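1/ Since people keep asking what it's like when the robots come for your job: in my case they came for it with a lanyard, a parking permit and a 43-page induction booklet.

2/ I've made beds for a living for a long time. Guesthouses, a ferry, and for the past few years the training house at Vik, where new housekeepers learn to do a corner before being let loose on paying guests.

3/ In June the house was handed over to a project called Zotura. The idea is that we do the housekeeping holding a gripper, the gripper remembers what we did, and one day a machine does it without us. My job title went from "housekeeper" to "demonstrator". The pay went up a bit. The biscuits got worse.

4/ Things I now do with one hand shaped like a stapler: fold towels. Unfold towels. Move pillowcases. Pick up a flannel by one corner, which I can tell you is a humbling way to spend a morning when you've been picking up flannels since school.

5/ My boss is Marit Vik (no relation to the place, and tired of being asked). Marit ran the laundry for years and could strip a double in the time it takes me to find my glasses. She now spends her days looking at a spreadsheet called POKORA_FINAL_2 and sighing through her nose.

6/ The spreadsheet says we did 1452 folds last month. It doesn't say that 125 of them had to be thrown out when one of us (fine, me) kept smoothing the cloth with the free hand. You're not supposed to smooth. The robot won't have a free hand. I've been smoothing for decades, so you might as well tell me not to blink.

7/ What's changed, day to day. We used to talk. You'd have two people on a bed and by the second pillow you knew about the divorce. Now it's one person per room, and the gossip has had to move to the car park. It's thriving there but it's cold.

8/ Also we used to be fast. Speed was the whole point, it's how you got home. Now there's a note on the door that says SLOW AND CLEAR PLEASE, in Ottar's handwriting, and I've started doing it at home. My daughter watched me put a tea towel away and asked if I was feeling all right.

9/ Ottar Grønli is the engineer. Nice man. On his first day he asked me how I know when a fold is "done". I said you look at it. He wrote that down. He came back the next day and asked what I look at. We're on day whatever it is now and he still isn't happy with my answer, and I'm starting not to be either.

10/ He did clip the sheets down, though. I resisted this on moral grounds, a properly made bed doesn't need clips. Then I went a whole shift without re-tucking the far corner and withdrew my objection.

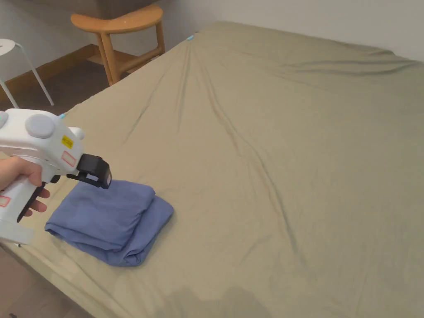
11/ The union meeting was livelier. Andis, who's been on nights forever, wanted to know who gets the money if the thing works. Good question. The answer was a slide with an arrow on it.

12/ We did get something in writing, dated March 27, 2024, back when all this was still a rumour: nobody on the housekeeping rota loses hours while the project runs. Read that again and notice the word "while". Andis did.

13/ So am I training my replacement? Maybe. At the moment my replacement takes 7 minutes over a hand towel and has to be told where the bed is. I've worked with people like that. One of them got promoted.

14/ Back in tomorrow. It's pillowcases all week and I've been asked, very politely, to stop humming.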